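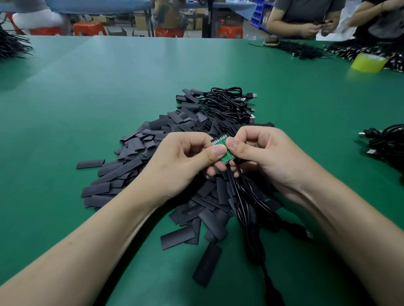

# Callitz wire labels

Plain-text label data for small wiring jobs, plus one script that turns it into printable sheets. It covers 224 wire types and 1094 label strings. The data is in CSV so you can open it in whatever you like.

Maintained by Angharad Rosser. The first set of strings was typed in by Getsemaní Huerta from the Grollance shop binders, and most of the column names still follow the binders.

Last checked: 20 September 2021

## Files

- `wires.csv` - one row per wire type
- `labels.csv` - one row per label string
- `colors.csv` - color names and their two-letter codes
- `sheets/` - page layouts
- `make_sheet.py` - reads the CSV files and writes a PDF

## Columns in `wires.csv`

| Column | Meaning |
|---|---|
| `id` | Short code, never reused |
| `gauge` | AWG size as a number |
| `strands` | Strand count, 1 for solid |
| `base` | Jacket color code |
| `stripe` | Stripe color code, blank if none |
| `od_mm` | Outside diameter in millimeters |
| `binder` | Binder the row came from: C, H or G |
| `note` | Free text |

The binder letters stand for Cendetti, Hughes and Grollance. Where two binders had the same wire, the row keeps the Grollance values and the other one goes in `note`.

## Columns in `labels.csv`

| Column | Meaning |
|---|---|
| `wire_id` | Matches `id` in `wires.csv` |
| `text` | What gets printed |
| `end` | A, B or X (same label on both ends) |
| `lines` | 1 or 2 |

Text is uppercase except for unit symbols. A label can have up to 2 lines. A vertical bar in `text` marks the line break.

## Making a sheet

You need Python 3.6 or later and `reportlab`.

```
pip install reportlab
python make_sheet.py --layout sheets/narrow.json --out labels.pdf
```

To print only part of the set, pass a binder letter:

```
python make_sheet.py --layout sheets/narrow.json --binder H --out hughes.pdf
```

Set the printer to 100% scale. "Fit to page" shrinks everything a little and the text drifts off the labels by the bottom row.

There are 4 layouts. `narrow` and `wide` are the ones that get used. `flag` leaves a blank strip in the middle for folding around the wire. `test` prints outlines only - run it on plain paper first and hold it up to a label sheet against a window.

## Known problems

- Cendetti used GY for both gray and green-yellow. We changed the second one to GN/YE. If you find a GY with a stripe, check it against the wire itself.
- Outside diameters from the Hughes binder were in inches and have been converted. The last digit should not be trusted.
- `make_sheet.py` stops with an error on rows over 2000 characters. The only time this came up, a missing quote had joined a block of rows together.
- Accented letters print fine in the PDF but some spreadsheet programs garble them on import. Choose UTF-8 when it asks.

## Changes

The May update split `color` into `base` and `stripe`. Old files will not load. There is no converter, but the split is simple to do by hand in a spreadsheet.

## Corrections

Send a patch or open an issue with the wire `id` and the value you think is right. Please say where it came from - a reel tag, a datasheet, or your own calipers. Don't renumber existing rows, even to close gaps.

## License

Data is CC0. The script is MIT.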